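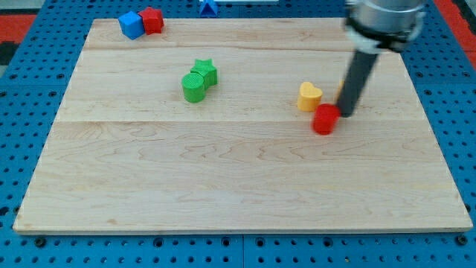
Blue cube and red star block on a maple board.

Firwood Toy Library: Frequently Asked Questions

Who may borrow?
Membership is open to any household in Moltbridge or Finness with a child under 9. Proof of address is required at registration.

How many items may be borrowed at one time?
Each household may borrow four items for two weeks. Puzzles and block sets count as one item each.

What if a piece is missing?
Please report it when the set is returned. Replacement fees apply only to complete sets — single pieces are not charged.

Are toys cleaned between loans?
Yes. Members are nevertheless asked to wipe hard toys before returning them. Fabric items should not be machine washed.

May a loan be renewed?
Once, unless another household has reserved the item. Renewal requests go to Aniela Gajewski at the front desk, extension 373.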